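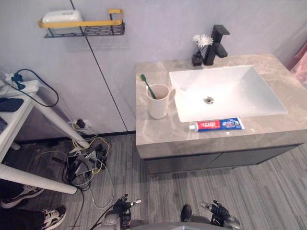
The vanity bay, with the toothbrush and toothpaste set out at the sink.

Budgeting for the second half-year: hands, sleeves and sockets

01/06/2025

The equipment plan for Etside has to be in before the summer, so most of this week went on the spreadsheet. I am putting the reasoning down while I still remember it.

The arms are not the expensive part of the plan. They were paid for last December and have a good working life left in them. What eats the budget is everything that wears or has to be duplicated, and last year's plan had one line for that, marked "sundries", with 2,000 euros against it. It was gone in 15 weeks.

Power and cabling

This was the line I left out entirely. The bay was fitted out as a bathroom first and a place to run a two-armed robot second, and it shows on the floor beside the cabinet. Black, white, yellow and grey leads lie in one heap under the wall socket, and there is a power strip on the table with its own blue cable looping off towards the wall. A mobile base and loose cable do not mix well. I have asked Altora for a price on closed trunking along the skirting, plus a proper fixed outlet at table height. The trunking is cheap. The electrician is not, and his visit should be booked once for all the bays.

Hands

Groler sells the hands singly or as a matched pair with one spare set of fingertips. The pair works out cheaper per hand, but only if you would have bought the fingertips anyway. We would. The tips are rubbery and black and take the contact on every grasp, and a ceramic mug handle and a toothpaste tube ask quite different things of them. I have planned for 26 tips over the year and will correct that figure at the half-year review.

The metal finger segments are a separate part number. Check this before ordering, as the short form of the catalogue lists them under "finger, complete" and the price looks wrong until you read the footnote.

Sleeves

The ribbed forearm covers are the awkward item. They are quoted by Mészáros with a delivery time longer than I would like, and the minimum order is 3. I have put in one order of the minimum quantity and will store what we do not fit. When comparing quotes, ask for the fold depth at the elbow end as well as the diameter at the wrist collar. Two covers with the same wrist size can bend very differently.

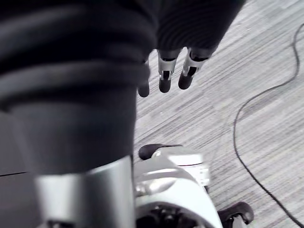 Still to be priced

Castors for the base, in a softer compound if one is made in that size. Carpet tile at one end and wood-effect plank at the other means whatever we fit has to roll on both.

A second vanity top, probably without the stone. The present one is wide enough for the job and very heavy to move.

Delivery on all of the above, which I have so far entered as a blank cell.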